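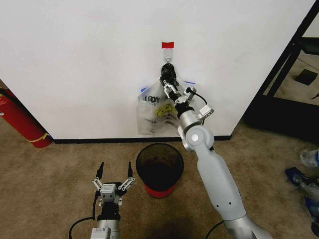 # About us

Skekia writes and checks working rules for robots that share rooms with people. We began with factory cells, where the robot stands behind a fence and the rules are well settled. Most of our work now is with two-armed machines that handle ordinary things in ordinary rooms: bags, bins, bottles, doors, cupboards. The rules for that kind of work are thinner, and a good many sites were making them up as they went along.

We are based in Zirnholm, in 700 square metres on the ground floor of the old Wegener building. Half of it is test rooms. They have carpet, skirting boards, doorways and wall hooks, much like the places our clients work in.

## What we do

We do three things for clients.

**Site rules.** We visit, watch the work and write a rule book for that site. It covers who may start a robot, where people may stand, what the arms may pick up and what happens when something is dropped. We keep it short. If an operator can't find the right page while standing next to the machine, we rewrite it.

**Checks.** We come back and see whether the rules are being followed. A check takes 2 days. You get a written report with each finding graded as stop, fix or note. A "stop" finding means the robot stays off until it is put right.

**Training.** We teach operators and supervisors on their own equipment, in groups small enough for each person to have a turn at the controls.

## The Climus rules

Our own rule set is called Climus. It has 269 rules, and each one says what to do, who does it and how to tell that it has been done. Clients may use it as it stands or cut it down. It doesn't replace the law or the published safety standards, and we tell you where those apply.

A few of the rules that come up most often:

- Mark the place on a wall or shelf where an object is to be hung or set down. Use tape in a colour that stands out.
- Take hold of a bag at the gathered top or the handle. Don't grip the body of the bag.
- Check the rating of any stick-on hook against the load, and allow for the pull of the arm as well as the weight of the object.
- When one arm is working, the other is either parked or has a task of its own. It does not wait in the working area without a reason written in the task sheet.
- Keep arm cables clear of joints through the full range of movement. Walk the range by hand before the first run of the day.
- Fire extinguishers are listed on the room sheet, with their position. The robot is never given one to handle.
- Loose items on the floor are recorded before a run. They may stay if the task sheet allows it.
- Doorways into the working area are either shut or watched.

Rules are changed once a year, in June. Between times we issue notes, which are numbered and sent to every client by post and email. If you think a rule is wrong or can't be followed on your site, write to us. We answer every letter, and several rules have been dropped this way.

## How we work with you

We don't sell robots, grippers or software, and we take no payment from firms that do. Our fees are set by the day and are the same for a small workshop as for a large plant — travel is charged at cost.

We have logged 2,000 hours of supervised running in our own test rooms. Rules are tried there before they go into Climus. Where a rule has only been tried on one type of arm, the text says so.

Reports belong to the client. We keep a copy for the length of the contract and don't pass findings on, except where the law requires it.

## Visiting

Test rooms can be seen by appointment. Please wear flat, closed shoes, tie back long hair and leave bags at the front desk. You will be asked to read a one-page safety sheet and sign it before going in.

Page last checked: Friday, May 18, 2018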